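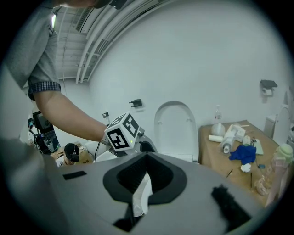
Munddale, May. Late evening.

Second day with the Drelora hand grippers in the toilet room. My task this afternoon was the paper: pick the crumpled piece, carry it, put it down, again and again. I wrote down 93 tries before tea and then my wrist said enough.

I must be fair in my review for Femimeo, so I note the good first. The grip on soft things is gentle. The cube with the black patterns sits firm on top, and the small green light is easy to see while I work. I like also that I could begin after reading only seven pages of the manual.

Now the less good. The cable pulls on my hand when I turn to the table, and with the spray bottle I feel it most. Chantelle Mkhize from Drelora wrote that a longer cable costs 32 euros more. For a kit of this price I find this a little mean. Viktória Takács thinks I should ask for it free, but I am not good in asking.

Tomorrow the cloth, then the pipe fittings. I must remember to charge my phone and to buy bread.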